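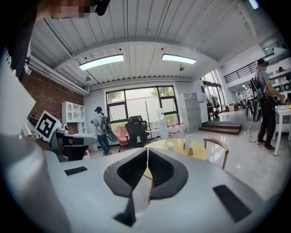 ## May 28, 2018

Second full day in the new room. I got in before the others and opened the blinds at my own place, then drove over with the last four boxes on the back seat. Parking was easy. It won't be once the school opens again after the long weekend.

The light is the best part of the place. There is the big window on the back wall with the black frames, and green trees right outside it, and then a pale wall past them. I put the pink armchair in front of it for now. The black office chair is next to it, which looks odd, one for sitting up and one for sinking down, but I used both today and didn't mind the view from either. Zoila thinks the pink one should go by the brick. I think it would get lost there.

Wrote to the landlord about the ceiling lights. The two long ones are very white and both work off the same switch, so it's all or none. The little round spots are softer. If they could go on a separate switch I would hardly ever use the long ones. Trinidad Catacutan is used to the corrugated ceiling already. I still look up at it when it's quiet. It makes the room feel like the inside of something that was built for storing grain.

Spent most of the morning on the shelves. I want the white unit to stay against the brick wall, and Ariel agrees, so that's settled. The square cubbies are a good size for paper but bad for anything tall. I had planned to stand the Yammine binders in them and they stick out by two inches. Laid them flat instead. The fabric samples went back in their box until I can think of something better.

Lunch was rice and the end of the beans, eaten in the armchair with a towel over my knees. Pink shows everything. I should buy a throw for it before anyone else eats there.

In the afternoon Iddrisu Tsikata came by to look at the radiator. He bled it and said it was fine, and charged 48 dollars, and stayed to talk about his daughter's move to Tacoma. She is renting a place half this size for more money. I told him what we pay and he whistled.

Then money, which I had been putting off. The chair from Jandetti was 99 and I've kept the receipt in the blue envelope. The delivery of the heavy things came to 442 with the tip. I had written down less than that in my head. Zoila will pay her half at the end of the month and Olaia Cantero has already sent hers. I still owe Ariel for the paint we ended up not using - the brick is staying red, everyone voted, and I was the only one who wanted white. Looking at it late in the day I could see they were right. The shelves would disappear against a white wall, and the red warms up that whole side of the room.

Things left to do:

- ask about the second light switch
- felt pads for the chair legs
- a throw for the armchair
- find the key to the side door, or pay for a new one
- return the paint to Brirkus, 2 cans, unopened

Olaia called after supper. She wants a rug. I said to wait until we know where the chairs are going to live, and she said that was what I always say, and then we talked about her knee for half an hour. She sees the doctor again next week.

My back is sore from the boxes. Took a bath and read eleven pages. I left my good scissors on the windowsill over there, I'm fairly sure, and will need them first thing.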